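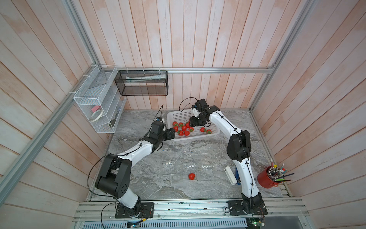 Stostura switches its strawberries to clear boxes, and the line at the counter has opinions

If you buy your winter strawberries at Stostura, the farm shop on the Cordeiro road, you've probably noticed the change by now. The open paper trays are gone. Berries are going out the door in clear plastic clamshells with a lid that snaps, and they cost $4 each, same as the tray did. I stopped in for my own fruit and stayed most of the morning, which happens to me at that shop more than I'd like to admit (they have coffee).

Rosimeire Barbosa runs the berry side of the business and she'd been wanting to do this for two seasons. Her complaint about the trays was simple. They looked lovely stacked up by the register, then somebody put one on the passenger seat, took the turn at the feed store, and there were strawberries under the brake pedal. She heard that story so often she could tell it along with the customer. Last winter about 30 people brought back a tray of bruised fruit and asked for another one, and she gave every one of them a fresh tray, and then she sat down and did the math.

So, boxes! They come from Dukeck, a packaging supplier over in Orau, and the first delivery was 459 of them, an odd number that Rosimeire says is just what was left on the truck. They went through those faster than anybody planned. When I was there, Emerson Leite was on the phone trying to move the second delivery up, with one finger in his other ear because the cooler fan was going.

What I wanted to know was how the sorting works, and it's pretty plain. Fruit goes from the field bins into the white baskets with the holes in the sides, the same ones the shop has used forever. The soft ones and the ones with a white shoulder get pulled for jam. What's left goes in the boxes, caps on. Rosimeire is firm about the caps. A berry with its green top still attached keeps a good while longer in the fridge, and she'd like me to pass along that you should leave them on until you're ready to eat, and wash them then too. Wash them early and you'll have fuzz by breakfast.

Not everybody is happy, and I don't blame them. Vanderleia Falcão, who is 71 and has bought berries there since it was a table under a tarp, told me she liked picking her own from the basket and doesn't want "somebody else's idea of a pound." She also pointed out, correctly, that a paper tray goes in the compost and a clamshell doesn't. I brought that to Emerson. The shop will take the boxes back, he said, if they're rinsed and the lids aren't cracked, and there's a crate for them just inside the door. You get nothing for it except the feeling. Vanderleia said she'd think about it, and then she bought two.

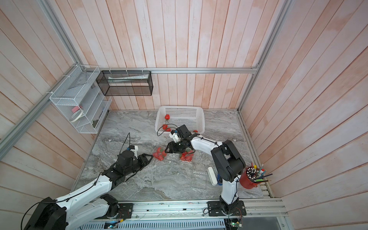
The loose berries were my big question, to be honest with you, and I got the answer I was hoping for. Stostura isn't dropping them. You can still ask for a handful, or six, or however many you need to finish off a cake, and you pay by weight. Those come out of the basket, and by the time I got a look at it there wasn't much of a choice left -- four berries in the corners and along the side, with a pair of filled boxes sitting on the gray marble pattern out in front. Four strawberries is a sad cake. Come early is my advice. Rosimeire said the baskets usually get filled again before lunch, but she wouldn't promise a time and I've known her long enough not to push.

I did ask about the looks of the place, because a few readers have written in about it. Yes, the pink is new! The planks got a pale wash over the winter, pink going into cream, and you can still see orange-brown wood coming through in streaks. Haziq Wibisono did the work and he tells me the streaks are on purpose. He tried a solid coat on a spare board first and thought it looked like a dentist's office. The thinner wash took him three tries to mix, and he didn't write down the one that worked, so if anybody scrapes it they're going to have to live with the scrape. I like it very much, for what that's worth. Red fruit against that pale pink looks like a birthday party.

The marble look underneath got more mixed reviews while I was standing there. One man said it was fancy for a farm. A woman behind him said it was about time something around here was fancy. They were still going when I left the line, and I'd guess they were married.

A few practical things people have asked me to print. The boxes are meant to be kept flat, so don't stand one on its side in your bag and then write to me about it. They stack two high just fine in a regular fridge, and if you've got the kind of drawer that dribbles, put a paper towel under the fruit. Freezing works too, but take the berries out first, pull the caps, and spread them on a cookie sheet until they're hard before you bag them. I skipped the cookie sheet last year and ended up with one strawberry the size of a brick.

Jam fruit is still sold by the pail. It's the soft stuff and it needs to be cooked the same day, so don't buy a pail on your way to somewhere else. Ask at the side window, and ring the bell twice, because the first ring only wakes up the dog.

And no, there's no word on blueberries. I asked. Rosimeire looked at me like I'd asked about snow tires in August.

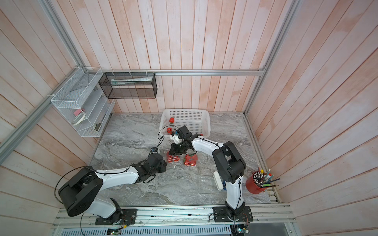

CORDEIRO, 2025-01-31 -- A quick update, as I was back at Stostura for another box and some of you have been waiting on this. The second delivery from Dukeck has come in, so the limit of two boxes per family is off. Emerson took the sign down while I watched and then couldn't find anywhere to put it.

The loose berries were low again. I could make out three in the white basket up against the back wall, one of them right at the front rim, and the boxes were out in the middle ahead of it. I took a box and left the loose ones for somebody with a smaller cake.

Rogério Amaral, who has the fields next to Stostura's and sells them some of his crop when they run short, says his early rows are coming on well and that he expects to be sending fruit over soon. His berries are smaller and darker and a little more sour, and I happen to think they make the better shortcake, though I have been told to keep that to myself inside the shop. They'll be going in the same boxes at the same price. If you want his and not theirs, ask Rosimeire and she'll tell you which is which. She can tell by looking. I can't.

The return crate is getting used, too. It was nearly full when I went by, and on top were two very clean boxes with the lids tucked inside. Vanderleia says those were hers and that I should mention the tucking, as it saves room and other people might want to try it.

Haziq is asking everybody to please stop leaning wet umbrellas on the planks by the entrance. The wash hasn't got a sealer on it yet and he'd like to get that done while the weather is dry. There'll be a bucket by the door for umbrellas until then.

The shop opens at the usual hour and closes when the fruit's gone, so call ahead if you're driving over from Orau. If you get the machine, leave a message with how many boxes you want and they'll hold them until noon.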